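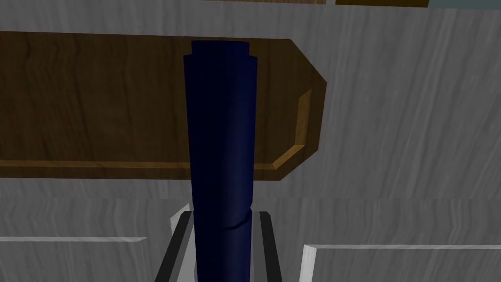 4. Fitting the blackout blind

The Skilcombe blind comes rolled, with the cord kit packed in a separate bag. Leave it rolled until the brackets are up.

4.1 Hold the first bracket against the top of the window recess, 40 mm in from the side wall. Mark both screw holes with a pencil.

4.2 Repeat on the other side. Check with a spirit level that the marks line up.

4.3 Drill the holes. Use the plugs supplied for brick or block. For plasterboard you will need hollow-wall fixings, not supplied.

CAUTION: Check for cables and pipes before drilling. Do not drill directly above a socket or switch.

4.4 Screw both brackets in place. Tighten by hand only — a power driver can split the bracket.

4.5 Push the pin end of the blind into the left bracket, then lift the other end into the right bracket until it clicks.

4.6 Pull the blind down slowly to its full length and let it hang for 2 hours. Light creases from packing normally drop out in this time. Do not iron.

Note: If the blind rolls up unevenly, lower it fully and stick a short strip of masking tape to the tube on the side it is drifting away from. Roll it up again and check.

WARNING: Young children can be strangled by loops in cords. Fix the cord cleat at least 1.5 m above the floor and wind the cord round it after each use. Keep cots and beds away from the window.

4.7 Cleaning

Dust with a soft brush. Wipe marks with a damp cloth and leave the blind down until dry. Do not use bleach.

For side channels, see section 5.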